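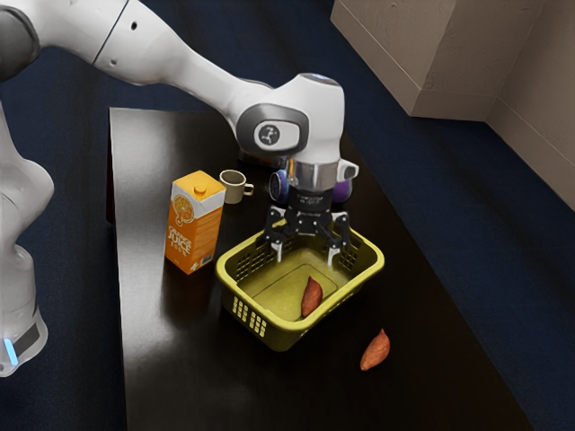 Wostard Can Crusher, wall mount
Item 2292-W. In stock, ships from Demby

Crushes standard 12 oz and tall 16 oz cans. Steel body, long handle, rubber grip. One pull and the can drops out the bottom. Put a bin under it.

Mounts to a stud or solid wood. Not drywall alone, please. We get returns every May from people who used drywall anchors and then the whole thing came off. Screws are included, drill bit isn't.

What's in the box
Crusher, handle, grip, 4 lag screws, paper template for the holes. Tape the template up first, check it's level, then drill.

Specs
Weight: 7 lb
Handle force rated to 200 lb
Tested to over 400 cans a day in our own shop, no bent pins
Finish: powder coat, gray or red. Red is backordered

Before you buy
Check if your state pays a deposit. Some machines at the store wont take crushed cans, they need to read the barcode. If you're in a deposit state call your redemption center first. Scrap yards mostly take them flat, paid by weight. Ask about mixed loads.

Empty the cans all the way. Leftover soda gets in the slide and it turns to glue. Warm water and a old toothbrush clears it. Drop of oil on the hinge pin after, wipe off the extra.

No glass. No steel soup cans. No full cans, ever. Aerosols no.

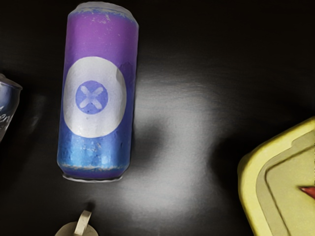
Ye-rin Um wrote in to say the tall ones fold sideways on her unless she dents the middle with a thumb first, and could we put that in the instructions. Good tip, added to the sheet. Also try a slower pull on tall cans, and seat the bottom flat against the back plate.

Spare parts
Grip, hinge pin, return spring. Order by item number, see parts page. Springs from the older Ko model do NOT fit this one, the hook end is shorter.

Catch bin sold separate (Gralidari, 10 gallon, has a lid). Fits under the chute if you mount the crusher at chest height or a bit lower.

Returns 30 days, unused, with all the screws. Orders in before 2 pm go out same day.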